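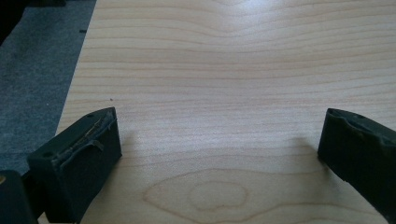 Print this page | E-mail this page

Dimside Repair Library: Spring Progress Report to the Gavalas Fund
July
Posted by the Dimside project office

We are very happy with how the second quarter went, and a bit tired too. When we wrote to you in the winter, the lending shelves had just opened and we were still borrowing our own drill back from members when a hinge came loose. Since then we have made 791 loans from the Levholm shop, and the sewing machines are booked nearly every evening.

Loans
Garden tools went out the most, as you would expect once the ground softened. The surprise was the carpet cleaner (we bought it used, almost as an afterthought), which has a waiting list that runs into next month. We would like to buy a second one from the equipment line and will send a quote before we spend anything. Late returns are down. Text reminders did more for that than fines ever did, so we dropped the fines in May.

Classes
We promised you 30 class sessions by the end of the quarter and held all of them! Bike repair and basic mending filled up first. Lamp rewiring was slow to start, then picked up when we moved it from Saturday morning to 6:30 in the evening. People stay late and trade advice, and a few now come in to help with classes they took themselves - we did not plan for that and we love it.

The one class we would change is small engine repair. Four hours was too long for a first try, and the room got stuffy. In the fall it will be split into two shorter sessions with the bay door open.

Floltlow branch
The Floltlow pickup point opened five weeks behind schedule. The lease took longer than we allowed for, and then the door lock had to be replaced. It is open 2 evenings a week now, and 17 households joined in the first month. Most of them had never made the drive to Levholm, so these are new members for us. The bus stop is right across the street, which helps a lot with anything heavier than a sander.

Money
Spending is under budget on rent (the late lease) and over on blades, bits and thread. We ask to move part of the unused rent into supplies. The worksheet is attached to the e-mailed copy of this report.

Next quarter
Fall class sign-up opens in August. We are also writing short care sheets to go out with each power tool, and the chain saw sheet is already on its third draft. The next report will include the member survey, with results listed separately for Floltlow.

Print this page | E-mail this page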